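Filed under: Lab Diary

9/8/19

Sunday, and I went in anyway, because the Pilell run finished overnight and I couldn't wait! We're up to 3668 grasp attempts now.
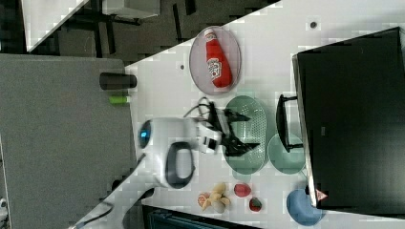

Gripper over the green colander, ketchup on its plate behind.

So the thing I've been chewing on since May is whether it helps to shuffle the table between tries (I mean really shuffle it, fruit and dishes everywhere) or leave it all put. I trained 2 versions, 900 tries each, same arm, same toys. The shuffled one got 90 percent on layouts it had never met – ninety! The other one was miles behind and kept going for old spots.

Delaunay sampling picks the layouts, which still feels like overkill, but it does spread things out nicely. Tomorrow I want to try the Mandent objects and see if the number holds. Also need to back up the logs before I forget again.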